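The Coin That Ate Demilberg

At 16, most people's first investment is a used car or a guitar they will never learn to play. Genowefa Nowakowski waited until she was 58, then put her vacation fund into Ledier, a digital coin she had heard about in line at the pharmacy.

"I understood about a third of it," she says. "I've since revised that down."

She bought in April, at the end of a week when Ledier had doubled and everyone in Demilberg seemed to own a little. The barber owned some. So did the barber's landlord, who raised the rent anyway. Nowakowski put in $2,000 and downloaded an app called Punura, which made a cheerful cash-register sound every time the price went up. By the following Wednesday she had $2,647 and opinions on monetary policy.
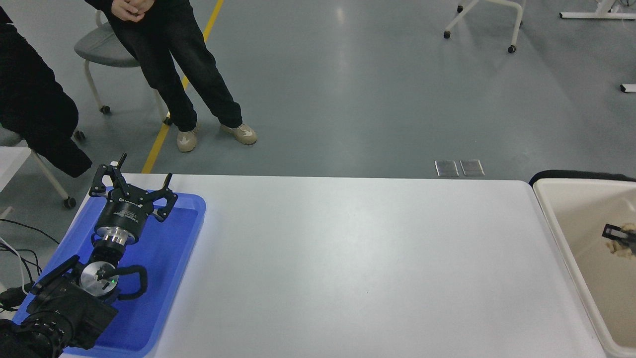
The sound of money, briefly

The trouble with a cheerful sound is that you notice when it stops. Ledier peaked a little under the price at which Nowakowski had promised herself she would sell, a promise she had already moved twice. Her new number was $3,000, chosen for its roundness. The coin then lost half its value between lunch and the evening news.

Punura blamed heavy traffic and put up a picture of a sleeping owl. When the owl woke, withdrawals took nine days and carried a "network courtesy fee." Her old bank, Ostrowski, has never been courteous in its life, but it does hand over the cash when you ask.

Plenty of her neighbors doubled down. They traded charts over breakfast and talked about support levels the way their parents used to talk about knees. A few did fine. Most of them will tell you they broke even, in the voice people use for casino weekends.

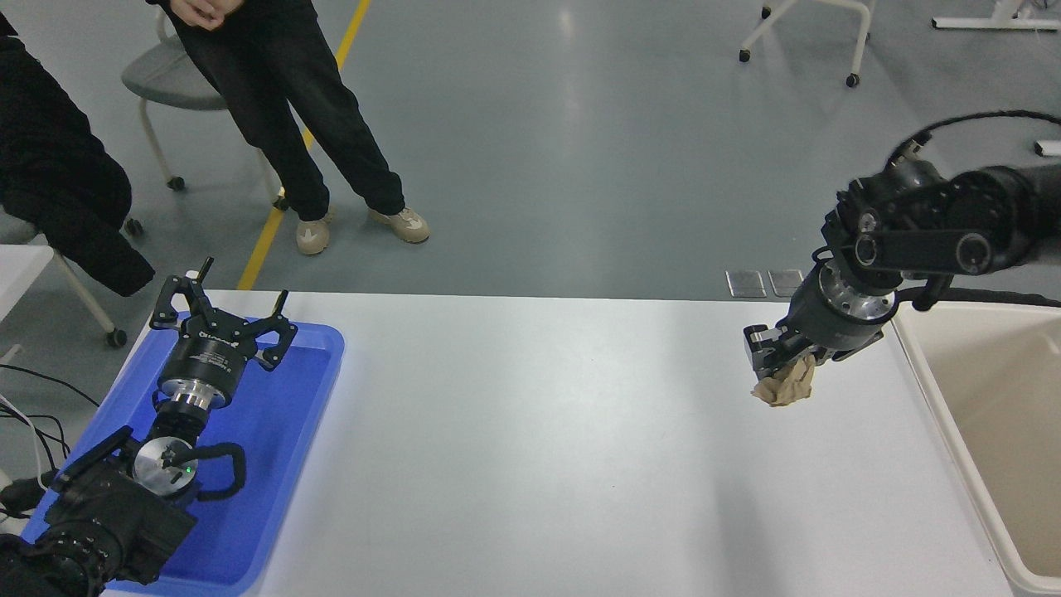 Two robotic arms at a white table, with a blue tray at the left end.

Nowakowski sold most of what she had left and took the vacation, a shorter one, at a lake she could drive to. She kept a small slice of Ledier — "for the conversation," she says — and turned off the sound. She checks the price on Sundays, after the crossword.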